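Mevville Quiet Streets pilot — frequently asked questions

Last updated 8 February 2022. We'll add more as they come in, keep sending them.

What is the pilot?
A trial to cut traffic noise on residential streets near Riviere Park. Wedia runs the workshops with residents and helps the city turn the ideas into something we can test. Cheap stuff first, paint and planters, signal timing. Construction later, if at all.

Which streets?
Pramden Avenue from the park to the rail bridge, plus the side streets off it. 549 households in total. Not the bus depot side, that's a separate project with its own budget.

Who picked them?
The city did, from the noise complaints and the 2020 survey. Pramden had the most by a good margin.

I didn't get a letter. Can I still join?
Yes. Letters went to the registered address so a lot of renters got missed. Sign up at the library desk or use the online form. You need to live or work in the pilot area.

How many people have signed up so far?
274 for the survey, 38 for the workshops. Workshops are capped at 40, so two spots left. After that there's a wait list.

Do I have to come to every workshop?
No. There are four, come to what you can. The second one matters most — that's where the ideas get narrowed down. Notes go online within a week or so.

Are you taking away parking?
Not in the first round. One proposal does move a few spaces on Pramden from one side to the other. It goes to residents before anything gets painted.

What do the sound meters record?
Loudness only, in decibels, plus the time. No voices, no audio saved anywhere. We get asked this alot.

Can I have a meter at my house?
Maybe. We need upstairs windows facing the street, mostly. Tick the box on the form.
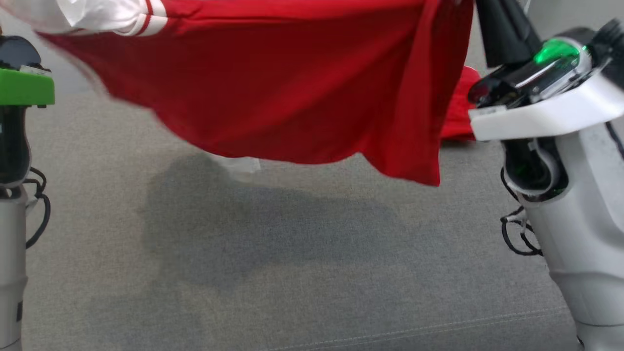
What about delivery trucks?
Early deliveries are the top complaint, we know. Talking to the stores now about a later start. No agreement yet.

Will emergency vehicles still get through?
Yes, the fire department checks every layout before it goes in.

When does it end?
Testing runs through November. Then a report to the city council, wich decides what stays.

Is there child care at the workshops?
Yes, free, ages three and up. Say so when you register.

Where do I send a question that's not here?
Use the contact form, pick "Quiet Streets" from the list. Answers take a few days.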